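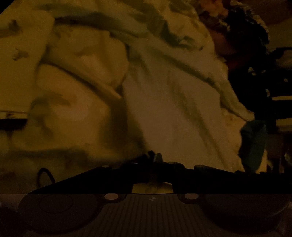

Wash the camo first and hang it outside, came one reply to the August post, those old army prints hold a smell for years and you'll have the whole closet reeking of it. Fair enough. Did the rest of the surplus stuff that way too, all 7 loads of it.

So this is the back closet page, put up 9/23/19. Short one, no time. The camouflage piece is up top – tan, olive, some brown, all bunched up in big folds. Pattern looks faded across the middle. A dark teal-green thing hangs down on the right, something reddish behind. Click for bigger, if the page lets you.

What went where, quick version for those who asked:

Camo and other heavy fabric – bottom shelf, folded in thirds. Do not roll it, it creeps open agian by morning.

Knits – flat in the Skivov bins. The 90 liter size is too deep, you lose everything at the bottom. Get the shallow ones.

Coats – on the rail. Rail is Cheon, 92 cm, cut down a little on one end. Holds fine so far.

Scarves and hats – still in a heap. Next time.

Giveaway bag – going to the Wultlow swap table. Two jackets, a blanket, odd gloves. Somebody must have the other halfs.

Hooks came from Brikuslow, item 818, the plain black ones. Screws not included, so check the drawer before you go to the store.

More pictures when the top shelf is done. Comments are open, folding tips welcome – esp. for fitted sheets.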